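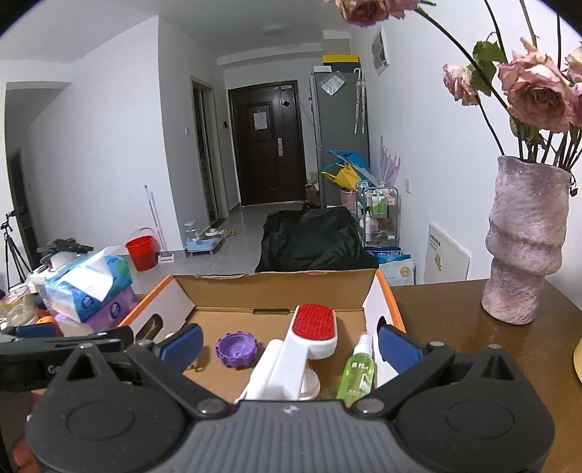

A hand-held gripper reaching for a box of small household things by a wooden table.

I'd been dying to ask Kristine Soriano one thing: can a machine do my chores yet? She's spent five years on household tasks at Nellora, so I figured she'd know.

"Some of them, on a good day," she told me, laughing. Her team's last tidying test ran 605 tries, and 71 percent came out right (better than my kids!). Spray bottles give them the most grief. "Clear plastic, green liquid, you think it's easy to spot. Then the light changes."

And brushes? "Brushes are fine to pick up. Scrubbing is another story. How hard do you press?"

I asked about shops too, and she pointed me to Raghavendra Chettiar at Fonditz, who was cheerier. "Stocking one shelf, same boxes all night, sure," he said. "Somebody's kitchen? Call me in January."

Kristine still does her own dishes, by the way. I asked.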